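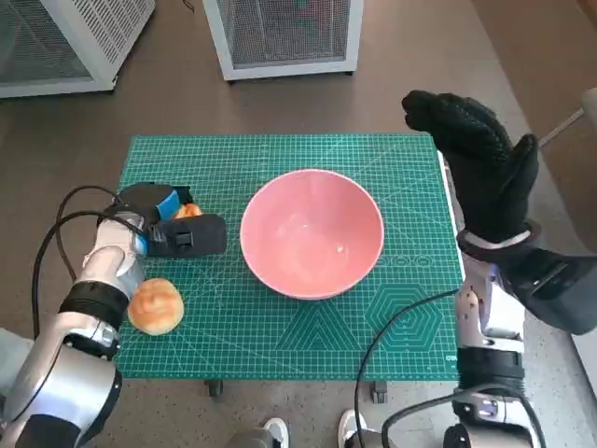
図6-1　ボウルを使う実演。左手がオレンジ色の食品を保持し、右手は指を上に向けている

第6章　見学会・公開日での実演

Hemari 双腕ユニット　設置・運用の手引き
発行　Drulbridge 教育機器サポート
改訂　2019年7月19日（金）

この章では、Hemariを見学会や公開日で動かすときの準備、進行、片付けの手順を説明します。対象は、第2章の安全講習と第3章の原点合わせを終えた運用担当者です。初めて電源を入れる場合は、先に第2章から読んでください。

手順はBrorero展示棟の1階実演室を基準に書いています。ほかの会場で使う場合は、6.9の「会場が異なる場合」もあわせて確認してください。

6.1　実演の内容

標準の実演は「ボウルに入れる」です。作業面に敷いたカッティングマットの上で、左手が小さな食品をつかみ、ボウルの上まで運んで放します。続けて丸パンでも同じ動作を行います。右手は初期設定では待機し、来場者の希望があればボウルを押さえる動作に切り替えられます。

進行は操作担当と案内担当の2名で行います。1名での実演はできません。操作担当が席を離れるときは、必ず腕を一時停止にしてから離れてください。

来場者に腕を操作してもらう体験は、この章の対象外です。体験会の申込方法と同意書の書式は付録Cにあります。

6.2　用意するもの

前日までに次のものをそろえ、実演用の箱に入れておきます。

・カッティングマット（緑、方眼入り）
・ボウル（陶製）
・丸パン
・小さな食品（つぶれにくく、マットと色が異なるもの）
・ふきん、使い捨て手袋
・ケーブル留め
・立入禁止テープ
・非常停止ボタン（有線）
・Cantero導入済みのノートパソコン、電源アダプター
・点検記録票

注記　食品は当日のものを使います。前日に開封したパンは表面が乾いて割れやすく、つかんだときに皮がはがれてマットに散ります。砂糖やごまのついたパンも使わないでください。

注記　ボウルは、認識登録済みのものと同じ形、同じ色のものを使います。割れたなどの理由で別のボウルに替えたときは、6.5の手順で登録し直してください。模様の多いボウルは登録に失敗することがあります。

6.3　会場の準備

1.　実演室の入口側の照明をすべて点灯し、窓のブラインドを下ろします。

2.　本体の周囲にある椅子や荷物を、腕の可動範囲の外へ動かします。可動範囲は第2章の図を参照してください。

3.　立入禁止テープを床に貼ります。本体の台座の前端からテープまでの距離は1,228 mmです。巻尺で測り、左右の両端で同じ値になることを確認します。

4.　キャスター付きの台を使う場合は、すべてのキャスターをロックします。台を手で押し、動かないことを確かめてください。

5.　マットを敷きます。目盛りの印刷面を上にし、長辺を本体の正面と平行にします。端が浮くときは、裏返して丸まりを取ってから敷き直します。

6.　マットの中央にボウルを置きます。

7.　丸パンをボウルの左、左手が届く位置に置きます。来場者が入場するまで食品を置かない場合は、置き場所を方眼の目盛りで点検記録票に書いておくと、あとで同じ位置に戻せます。

注意　マットをテープや接着剤で固定しないでください。指がマットの端に掛かったとき、マットが動かないと指の関節に無理な力がかかります。すべりやすい作業面では、付属のすべり止めシートを下に敷きます。

注意　ボウルの内側に照明が強く映り込むと、Canteroがボウルの底を別の物体として検出することがあります。小さな映り込みは問題ありません。検出画面に余分な枠が出るときは、真上の照明を消すか、ボウルを手前に少しずらしてください。

6.4　ケーブルの確認

腕のケーブルは手首の外側を通り、肘に向かって弧を描くように取り付けます。ぴんと張らず、指先よりも前に出ない長さが適切です。輸送後はケーブル留めがずれていることが多いため、会場に着いたら毎回確認します。

1.　電源が切れていることを確認します。

2.　左手首のコネクターを指で軽く引き、抜けないことを確認します。

3.　左腕を手でゆっくり前に伸ばし、ケーブルが突っ張らないことを確認します。次に腕を体側に戻し、ケーブルが関節に挟まらないことを確認します。

4.　右腕も同じように確認します。

5.　ケーブルがマットの上に垂れるときは、ボウルと食品に触れない位置まで寄せます。完全に持ち上げる必要はありません。

6.　床を通る電源ケーブルにカバーをかぶせます。カバーは来場者の通路を横切らないように配置します。

警告　電源を入れたままコネクターを抜き差ししないでください。手の駆動部が故障するほか、腕が急に動いてけがをするおそれがあります。

6.5　起動と認識の確認

1.　非常停止ボタンを本体背面の端子に接続し、操作担当の手が届く場所に置きます。

2.　非常停止ボタンを押した状態で、本体の主電源を入れます。

3.　ノートパソコンでCanteroを起動し、「接続」を選びます。画面右上の表示が緑になるまで待ちます。赤のまま変わらないときは6.8を参照してください。

4.　可動範囲に人がいないことを声に出して確認し、非常停止ボタンを解除します。

5.　「原点合わせ」を選びます。両腕が順に動き、終わると待機姿勢で止まります。

6.　「認識」タブを開き、ボウルと食品に枠が付いていることを確認します。

7.　枠の名前が実物と違うときは、枠を選んで正しい名前に直し、「保存」を押します。

ボウルを登録し直す場合は、食品をすべてマットからどけ、ボウルだけを中央に置いて「新規登録」を選びます。画面の指示に従い、ボウルの向きを変えながら3回撮影します。撮影中は腕が動きません。登録後は、必ず食品を戻してから認識の確認をやり直してください。

注記　認識の画面に担当者の靴や足が入っていても、動作には影響しません。ただし、手がマットの上にある間は腕が動作を始めません。食品を置いたら、すぐに手を引いてください。

6.6　試し運転

公開時間の前に、実演を最初から最後まで通して行います。試し運転を省いて来場者を入れないでください。

1.　Canteroの「実演」タブで「ボウルに入れる」を選びます。

2.　速度を「見学」にします。「標準」と「高速」は公開時には使いません。

3.　把持力を「弱」にします。

4.　「開始」を押します。操作担当は非常停止ボタンに手を添え、案内担当はテープの外側に立ちます。

5.　左手が食品をつかんだら、「一時停止」を押します。食品が指の間に収まり、つぶれていないことを目で確認します。

6.　「再開」を押し、食品がボウルに入ることを確認します。

7.　右手を使う場合は、「補助」を入れて同じ動作を繰り返します。使わない場合は、右手が指を上に向けた待機姿勢のままで動かないことを確認します。

8.　非常停止ボタンを押し、両腕が止まることを確認します。解除して、原点合わせをもう一度行います。

小さな食品は、つかむと指に隠れてほとんど見えなくなります。テープの外からはさらに見えにくいので、案内担当は試し運転のときに来場者の位置に立ち、どの段階でどう見えるかを確かめておいてください。食品の色が手の部品に紛れる場合は、別の食品に替えます。

注意　食品が指に残ったまま落ちないときは、手で引き抜かずに一時停止し、Canteroの「手を開く」を押してください。それでも残る場合は、非常停止ボタンを押してから取り除きます。

6.7　公開時の進行

6.7.1　入場から開始まで

1.　両腕が待機姿勢で止まっていることを確認してから、案内担当が扉を開けます。

2.　来場者をテープの外側に案内します。背の低い来場者と車いすの来場者には、先に前列へ入ってもらいます。

3.　案内担当が次の内容を伝えます。文面は変えてもかまいませんが、項目は省かないでください。

「テープの内側には入らないでください。腕が止まっているように見えても、動き出すことがあります。撮影はできますが、フラッシュは使わないでください。腕を途中で止めることがあります。その場合は案内があるまでそのままお待ちください。」

4.　全員がテープの外にいることを案内担当が確認し、「開始できます」と操作担当に伝えます。

5.　操作担当が復唱し、「開始」を押します。

6.7.2　実演中

操作担当は画面ではなく腕を見ます。画面の確認が必要なときは、一時停止してから行います。

案内担当は本体に背を向けず、来場者と腕の両方が見える位置に立ちます。説明の順序は、つかむ対象を探す、手を近づける、指を閉じる、運ぶ、放す、の流れに合わせます。動作より説明が遅れたときは、操作担当に合図して一時停止を入れてもらってください。左手が食品をつかんだところで止めると、手の向きとボウルの位置関係を説明しやすくなります。

よく受ける質問と回答の要点を次に示します。

失敗することはあるか
あります。食品の置き方や照明によって、つかみそこねることがあります。失敗した場合は待機姿勢に戻り、もう一度探します。

右手は何のためにあるか
ボウルを押さえるときなどに使います。標準の実演では待機しています。

手の表面の細かい点は何か
すべり止めです。汚れるとすべりやすくなるため、実演後にふきます。

入れた食品は食べられるか
食べられません。手やマットに触れているため、実演後に廃棄します。

価格や納期の質問には案内担当は答えず、受付にある問い合わせ用紙を渡してください。

6.7.3　次の回までの間

1.　「停止」を押し、両腕を待機姿勢に戻します。

2.　来場者が全員退室したことを確認し、扉を閉めます。

3.　非常停止ボタンを押します。

4.　ボウルの中の食品を取り出し、ボウルの内側を乾いたふきんでふきます。

5.　マットのパンくずを取り除きます。手の中に入ったくずは、付属のブラシで指先に向かって払います。

6.　新しい食品を置きます。

7.　非常停止ボタンを解除し、認識の画面を確認します。原点合わせは、位置がずれているとき以外は不要です。

同じ丸パンを次の回に使う場合は、上面のひびが広がっていないことを見てください。割れ目に指が入ると、持ち上げる途中で裂けることがあります。

6.8　うまく動かないとき

症状　Canteroの表示が赤のまま変わらない
処置　本体の主電源とノートパソコンの通信ケーブルを確認します。どちらも問題がないときは、Canteroを終了し、起動し直します。

症状　食品に枠が付かない
処置　食品の位置をボウルから離します。丸パンがマットの目盛りや図形の印刷に重なっている場合は、印刷の少ない場所に移します。それでも付かないときは、照明を確認してください。

症状　手がボウルの縁に当たる
処置　すぐに一時停止します。ボウルがマットの中央からずれていないか確認し、ずれていれば戻します。中央にある場合は原点合わせを行います。ボウルが欠けていたら使用を中止し、破片がマットに残っていないか確認してください。

症状　つかんだ食品が途中で落ちる
処置　指先の汚れをふき取ります。把持力を上げて対処しないでください。同じ食品で3回続けて落ちたときは、その食品の使用をやめます。

症状　ケーブルが手とボウルの間に入る
処置　非常停止ボタンを押してから、6.4の手順でケーブル留めの位置を直します。直したあとは試し運転を行います。

症状　腕が動作の途中で止まり、警告音が鳴る
処置　画面の番号を点検記録票に書き、非常停止ボタンを押します。番号の意味は付録Aにあります。番号がない場合、または同じ番号が繰り返し出る場合は、その日の実演を中止し、Drulbridgeに連絡してください。

警告　来場者がテープの内側に入ったときは、腕が動いていても止まっていても非常停止ボタンを押してください。来場者が外に出たあと、原点合わせから再開します。

6.9　会場が異なる場合

Brorero展示棟以外で実演するときは、次の点を事前に確認します。

・電源が専用回路であること。延長コードの連結は認めていません。

・床が水平で、キャスターをロックした状態で台が動かないこと。

・テープの外側に、来場者が立つ場所と避難用の通路が取れること。

・床の色や模様。まだら模様の床でも使用できますが、認識の範囲がマットの外まで広がっていると、床の模様に枠が付くことがあります。「認識」タブの「範囲」でマットの内側に合わせてください。

・本体の後ろに棚や機器があるときは、扉を開けても腕に当たらないこと。実演中は扉を開けないように表示を出します。

・飲食物の持ち込みが認められていること。認められない会場では、樹脂製の模型を使います。模型は食品と重さが違うため、認識の登録と試し運転をやり直す必要があります。

会場の下見に本体を持って行く必要はありません。下見用の用紙は付録Bを複写して使ってください。

6.10　終了後の片付け

1.　最後の来場者が退室したら、両腕を待機姿勢に戻し、Canteroの「終了」を選びます。

2.　非常停止ボタンを押し、主電源を切ります。

3.　食品を廃棄します。

4.　ボウルを中性洗剤で洗い、乾かします。

5.　マットを固く絞ったふきんでふき、平らな場所で乾かします。丸めたり折ったりして保管しないでください。

6.　両手の表面をふきます。水やアルコールを直接吹きかけず、ふきんに少量含ませて使います。

7.　腕を体側に下ろし、固定ベルトを掛けます。ケーブルはベルトの下に挟まないようにします。

8.　立入禁止テープをはがします。

9.　点検記録票に、実施した回、停止した回、使った食品、交換した部品を記入します。異常がなかった場合も「なし」と書いてください。

注意　固定ベルトを掛けずに本体を移動しないでください。腕が振れて、扉の枠や手首のコネクターを傷めます。

点検記録票は、実演室の書類棚の「Hemari　公開」のファイルに綴じます。記録票の用紙が残り少ないときは、次の担当者が困らないように付録Dから補充しておいてください。

定期点検については第7章を参照してください。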